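Automation at the Stavley flower workroom

Last revised 31/01/2021 by Gayan Weerakoon

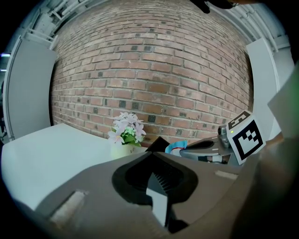

Does automation at a workplace mean fewer people on the floor?
Often it means the same people doing different things for a good part of the day. At Stavley the headcount stayed where it was, but the hours moved, the pay grades got argued over, and a couple of jobs that used to be full time became half of somebody's week.

I've worked at Stavley since before any of this started, so take this entry as one person's account with the facts as straight as I can get them. Other folks on the site wiki have written up the equipment. I'm more interested in what happened to the rest of us.

Background

Stavley makes and finishes artificial flower arrangements, mostly small potted ones for offices, hotels and gift shops. The company employs 39 people. Before the change, every pot was filled, stemmed, fluffed, wiped and boxed by hand, and the catalog had 178 different arrangements in it (there's more overlap than you'd think, because half of them are the same leaves with different petals).

The work is fiddly. Silk petals crease if you grip them hard, leaves catch on everything, and a squat round pot likes to roll when you set it down crooked. That's why people assumed for years that machines would never get near it. Boxing and labeling went automatic early on, with a conveyor from a supplier called Herath, and that was that for a long while.

How the change came about

The push came from orders, plain and simple. We were running late every spring, and the temporary people we brought in needed most of a season to get good. Management signed up with Vundik, the outfit that does our robot programming, and the plan was to start with picking up and placing finished pots, then folding the cleaning cloths, then maybe stemming. Stemming is still done by hand as I write this.

The part that surprised me was where the know-how comes from. Vundik's people didn't write out the movements on a computer. They had us do the jobs ourselves with hand-held grippers, over and over, and the recordings went off to train the software. Each gripper carries a camera, and printed black-and-white marker patterns help the system work out where things are. So you stand at a white table with a flower pot and a cloth, and you do your own job with a big gray claw in your hand. It feels ridiculous for a day or two — then you get weirdly competitive about it.

The first full batch was 491 recordings, done by 8 of us on rotation. I was one of the 8, and I'll admit I liked it more than I expected to!

What changed for the people

Job content. The biggest shift was from making to showing and checking. People who had packed pots for years now spend part of the week demonstrating and part of it looking over what the robot cells turn out. Checking sounds easy, but it's tiring in its own way. Your hands are still and your eyes never get a rest.

Skills. Imtiaz Thambiah, who ran the finishing tables, became our demonstration lead. He had no technical training at all. What he had was a very clear idea of how a pot should be held, low on the belly with the petals left alone, and it mattered a lot that everybody showed it the same way. When three people demonstrate three different grips, the robot's movements come out muddled. We had several long talks about things we'd all been doing without thinking, like whether you turn the pot before or after you let go of it.

Pay. This was the sore spot. Demonstrating was first paid at the packing rate, and people felt (I did too) that teaching a machine your trade ought to be worth more than that. After a rough few weeks the company set up a separate rate for recording hours. It applies to anyone who picks up a gripper, including new hires.

Bodies. Wrist complaints from boxing went down. Shoulder complaints from the grippers went up, at least at first, because you're holding the thing out in front of you. Shorter turns helped, and so did lowering the tables. I still wouldn't want to do it all afternoon.

Pace. The line used to slow down when we got tired, and everyone understood that. A robot cell doesn't slow down, so whoever is checking next to it can feel chased. We asked for a pause button at each checking station and got it, and it gets used plenty.

Privacy and ownership

Cameras at work make people nervous, and fair enough. The gripper cameras point at the hands and the table, but a wide lens takes in a lot of the room as well. Our agreement with Vundik says recordings can't be used to judge how fast anyone works, and that faces get blurred if they turn up. Who owns the recordings took longer to settle. Stavley does, with Vundik allowed to use them on our project only. Some coworkers still think the people who made them should get a share, and that question comes back at nearly every staff meeting.

Related setups

Zitum, a candle packer that shares our freight dock, went a different way and bought finished robot cells with no demonstrations from staff. Their changeover was quicker. Friends over there tell me they feel less attached to the machines and call the supplier for every small thing, where we tend to just record a few more tries and send them off.

Current state

Placing and boxing are mostly automatic on the smaller pots. Cloth folding works on some days and makes a mess on others. Stemming, fluffing and anything with long trailing leaves belong to people, and a new round of recordings for the mixed tables is planned for February, with Imtiaz drawing up the rotation.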